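Section 4. Clearing and Sorting the Bottle Corner

Read this section before you touch a bottle. The Kenavel building guide gives the recycling corner its own section, and the corner has earned it.

4.1 Before you start

1. Bring gloves, a damp cloth, a dry cloth and a fresh clear bag. The bags are on the shelf marked Tran, for reasons lost to history. There are 40 to a roll.

2. Pick your stretch of floor. You want a bare patch next to the wall, where a rolling bottle has only three directions left to choose from.

3. Look over the floor for marks and wipe what you find.
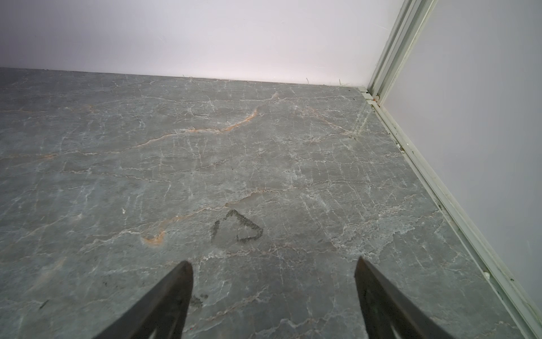

Stone-look flooring is wonderful at hiding dirt, and that is probably how it got chosen. Any new helper will swear the floor is clean and walk off. Get down low and check it against the pattern: white veins and rusty orange streaks belong to the floor and will outlast your elbow, but a sooty, grainy smudge like the dark triangle out in the middle does not follow any vein and should get the cloth. Try the damp one first, then the dry one.

Note: Do not scrub the orange. Lajos Csizmadia gave it 16 minutes and a good sponge, and the sponge lost.

4.2 Tipping out and sorting

4. Tip the bottles out low and slowly. From waist height they travel.

5. Spread them with your hand until none is standing on another's shoulders. You cannot sort a heap, although plenty of people have stood over one looking thoughtful.

6. Keep the wastebasket and the plastic bag within reach of the pile. Walking across the room with each bottle is exercise, and this is the wrong manual for that.

7. Check every bottle for leftovers. Anything with a drink still in it goes to the sink, upright, with the cap on.

Caution: Sports drink is sticky long after it stops being refreshing. If you spill it, go back to step 3.

8. Decide about caps now, for the whole batch. The Prelandale depot takes bottles with caps on. Labels may stay too, whatever color they are. 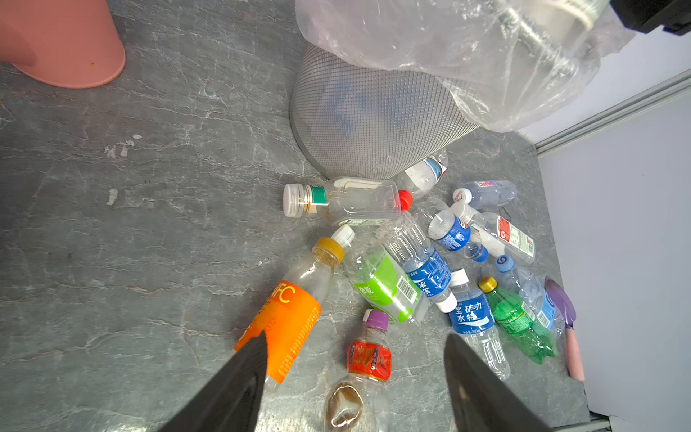
Nadhirah Pillai wrote in to ask whether the bottles should be crushed first, as she had always flattened hers and felt rather virtuous about it. Squash them gently if the bag is getting full, then put the cap back on to hold the shape. Flattening them into discs makes the depot's sorting line unhappy, and the depot sends letters.

4.3 Bagging up

9. Fill the bag to two hands below the top. A bag that cannot be tied is just a slower way of putting bottles on the floor.

10. Tie it, lift it once to test the knot, and set it by the door.

11. Run the dry cloth along the foot of the wall, where crumbs and flecks go to retire.

12. Initial the sheet. If the sheet is full, the new ones are under the old ones.

For broken glass, see Section 5.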